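关于我们

Brivico 是一家做工业软件授权与设备身份管理的公司,总部在 Zernham。我们的客户大多是机床、包装机械和检测仪器的制造商,他们把控制软件、工艺参数和功能模块装进设备里卖给终端工厂,需要知道哪台设备有权运行哪些功能,也需要防止程序被复制到别的机器上。

公司最早只有一款产品,即 Histine 授权服务器。当时的客户要求很简单:设备在车间里不联网也能激活,换主板之后不用把整机寄回原厂。这两条要求到今天仍然是 Histine 的基本设计,后来的版本增加了按时长计费、按产量计费和远程回收授权,离线激活的流程基本没有改过。

目前公司有 54 名员工,分为研发、交付和技术支持三个部门,其中 8 人专门负责嵌入式平台的移植工作。
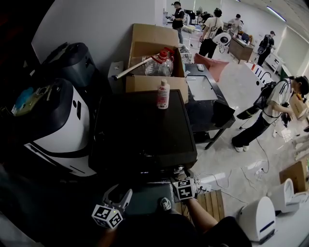
我们做什么

一、软件授权。Histine 支持 Windows、Linux 以及常见的实时操作系统,授权可以绑定在硬件加密模块、设备证书或者本地服务器上。客户可以在自己的订单系统里直接生成授权,不需要登录我们的后台。

二、设备身份。每台设备在出厂测试阶段写入一份唯一证书,之后的固件升级、远程维护和数据上传都以这份证书为准。证书由客户自己的根证书签发,私钥不经过 Brivico。

三、固件签名与更新。为客户搭建签名流程,包括密钥保管、双人审批和版本回退规则。已有构建系统的客户可以只使用签名接口。

四、技术文件保护。工艺配方、刀具参数、刺绣花样一类的文件可以单独加密,按机器或按批次放行。

截至去年年底,Histine 已在 824 条生产线上使用。单条生产线上的设备数量差别很大,所以我们不按设备台数对外统计。

合作伙伴

硬件加密模块由 Pfister 提供,有 USB、存储卡和焊接芯片三种形式,工作温度范围请以 Pfister 的数据手册为准。双方从第二代产品开始合作,接口规范共同维护,每年六月更新一次。使用其他厂家安全芯片的客户也可以接入,需要先做一轮兼容性测试,周期一般为 30 天。
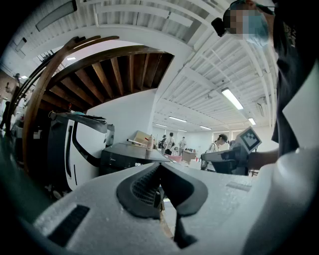 戴黑色帽子和浅蓝色口罩的人员

交付方式

新项目从一次需求会开始,由客户的软件负责人和生产负责人共同参加。很多授权方案的问题出在产线环节,例如测试工位没有网络,或者维修人员没有权限重新激活,所以我们希望生产一方从开始就在场。需求确认后,交付部门提供一套试用环境和一份集成说明,客户可以先在一种机型上试装,再决定是否推广到全部机型。

源代码托管、服务器本地部署和第三方安全审计都可以写入合同。旧版本的维护期为停止销售后五年,期间继续提供安全补丁,不增加新功能。

技术支持

工作日 9:00 至 18:00 提供中文、英文和德文支持。停产类故障可以拨打合同上注明的值班电话,不受工作时间限制。每周四晚上 20:00 之后为在线激活服务的维护时段,离线激活不受影响。

加入我们

目前招聘嵌入式开发工程师、技术支持工程师和德文技术文档编辑。工作地点均在 Zernham,技术支持岗位需要短期出差。简历请通过招聘页面提交,附上可以公开的代码或文档更好。

联系方式

销售咨询、技术支持和媒体联络请使用页面底部的表格,并注明公司名称与所用的 Histine 版本号。来访请提前预约。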